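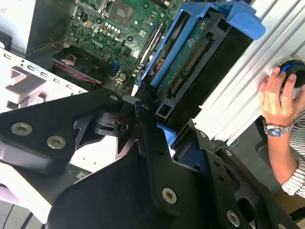

Ticket 171 – Celda de desmontaje de PC, línea Gedorby
Estado: abierto, pendiente de segunda firma
Prioridad: 2
Abre: Imelda Dumlao
Componente: procedimiento de manipulación de unidades, revisión 6

Síntoma
El programa se detiene en la extracción del disco con aviso de fuerza excesiva en el eje de la pinza. El aviso aparece con el portadiscos todavía enclavado. Al rearmar, el brazo reintenta desde la misma posición y vuelve a parar.

Comprobaciones
1. Calibración de la muñeca: dentro de tolerancia.
2. Par de apriete de la tornillería de la pinza: conforme a la hoja de Mikero.
3. Registro de fuerza: el pico coincide con el inicio del tirón, antes de cualquier desplazamiento.
4. Límite de fuerza: alguien lo había subido en la configuración local. Restituido al valor de la revisión 6.

Causa probable
La secuencia cargada tira del portadiscos sin confirmar antes la liberación del enclavamiento. La regla 4.2 del procedimiento lo exige, pero la plantilla de Gemico no incluye ese paso y la celda se configuró a partir de ella.

Medidas aplicadas
– Paso de confirmación insertado antes del tirón.
– Reintento automático desactivado tras parada por fuerza. El rearme pasa a ser manual.
– Límite de fuerza protegido con clave de responsable.

Recordatorio de orden en la mesa: bandeja de piezas junto a la torre, con el disco en vertical en su soporte y el procesador y el módulo de memoria cada uno en su alojamiento. Torre tumbada, con el interior hacia arriba. La posición de la bandeja no se modifica sin repetir la referencia.
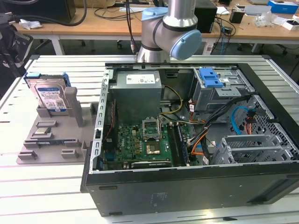

Lovely Cabanatuan: No firmo todavía. La regla 4.2 habla de confirmar la liberación, pero no dice con qué señal. Si la confirmación es un temporizador, estamos igual que antes. Propongo que se exija lectura de posición o visto bueno del operador desde la consola, y que conste en la revisión siguiente. Falta además indicar quién custodia la clave del límite en el turno de tarde.

Imelda Dumlao: De acuerdo con lo primero. Cambio el temporizador por visto bueno en consola y adjunto el registro cuando lo tenga. La clave queda en Dalisay hasta que se asigne responsable de turno.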